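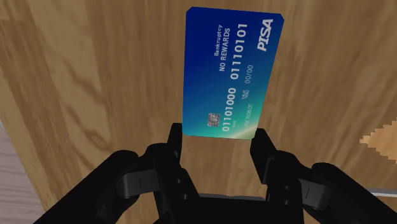
Card drops on the insert move, sim and real, pulling my hair out

Posted in Grippers and End Effectors

jbarredo
August, 11:40 pm

Ok so hoping someone has been here. Parallel gripper, two fingers, picking a plastic card off the table and sticking it in a reader slot. Pick is fine. Lift is fine. Rotate to upright, fine. Then on the approach to the slot the card slowly leans over in the fingers and by the time it gets there its crooked and jams, or it just pops out completely.

Out of 30 runs last night in sim I got 7 drops and 6 jams. Real arm does the same kind of thing, havent kept a proper tally there.

Tried so far:
- friction up on the finger pads (sim)
- grip force up
- slower approach
- swearing

Force up made it worse, which I don't get at all. Running this on our own stack, the project is called Evora if anyone from the Sedgwick meetup remembers the talk. Jericho here btw, same guy.

tallow_pete
Where are you holding it? If you're only pinching the bottom edge you've got the whole rest of the card as a lever. Any little bump at the top and it pivots.

jbarredo
Bottom edge yes. Need the rest sticking out so it can go in the slot. Card is upright, long side up and down more or less, already a bit tilted clockwise when I stop and look at it before the approach.

tallow_pete
Then its slipping before the approach. You're debugging the wrong bit

dchisholm
Agree with Pete on that. Check the regrasp, or whatever you do between lift and rotate. I had a job at Woso with thin plastic tags, same lean every time, and it was one finger closing a hair before the other. First finger shoves the tag, second one clamps it wherever it ended up. Looked like slip. Wasn't.

Also more force on a thin flat part, if the fingers aren't parallel, squirts it out. Like a wet bar of soap. So your "force made it worse" makes sense to me.

rutabaga9
Going to disagree. 7 drops in 30 in SIM is a contact model problem until proven otherwise. Thin box against two blocky fingers, the solver gets a couple of contact points and they flicker between steps. Card walks. You can do everything right mechanically and still get that. What's your collision mesh on the card?

jbarredo
just a box. thickness is the real card thickness

rutabaga9
Yeah there you go. Way too thin for your timestep I bet. Make it 4 times thicker for collision only, leave the visual alone, rerun.

dchisholm
He said the real arm does it too.

rutabaga9
He said "same kind of thing" and no numbers. Could be two different faults that look alike. Happens constantly

dchisholm
Could be. Could also be one fault and you're telling him to hide it by fattening the card. Then he goes to the real arm thinking its fixed.

rutabaga9
Not hiding, isolating. If the lean goes away with a thick collision box I learned something. If it doesn't you were right and I'll say so.

mossgate
side note, AM. ROBOT and NO REWARDS on the card, lol. who made that texture

jbarredo
Not me, it came with the asset. "Bankruptcy" is on there too. Feels about right for this project

stent_wrangler
Safety question since nobody asked. On the real arm, what happens after a drop? Does it keep going to the slot with nothing in its fingers? We had a Hitar unit do exactly that, part gone, fingers closed all the way, drove the tips into the fixture. Bent both. And somebody had been reaching in to grab the dropped part, thats the bit that still bothers me.

jbarredo
uh. yes it keeps going. there's no check

stent_wrangler
Stop real runs until there is. Seriously. Read the finger gap after close, if its smaller than card thickness you have no card, halt. Check again right before approach. And hands stay out till the arm is stopped properly, e-stop or power off, not "paused".

tallow_pete
+1. Gap reading on something that thin is marginal tho. Depends on your encoder, may not be able to tell card from no card.

stent_wrangler
Fair. Motor current then, or a beam sensor in front of the slot. Something. Fence or light curtain regardless, a part check is not going to protect anybody's fingers.

jbarredo
Ok real arm is parked. Ran the two tests in sim.

Thick collision box, nothing else changed: drops went from 7 to 4 in another 30. Still leans though. Same direction every time, clockwise.

Then plotted finger positions during close. Left one touches first. Every single time.

dchisholm
Same direction every time is your answer. Solver noise would go both ways.

rutabaga9
Mostly conceded. Drops did come down so the contact thing wasn't nothing. But yes the lean is your fingers. Is it a mimic joint?

jbarredo
No, two seperate joints with the same command. Different damping, I just looked. Copy paste from an old config, and the real arm loads its gains from the same file. So thats how I got it in both places.

dchisholm
Ha. Ok. Fix that, then put force back where it started before you touch anything else.

- Dougal

jbarredo
Will do. Rerun going tonight with matched damping, original force, thin card again so I only change one thing. Real arm stays off till the sensor shows up. Will post the counts

stent_wrangler
Post how you wired the halt too pls, more use to people searching this later than the damping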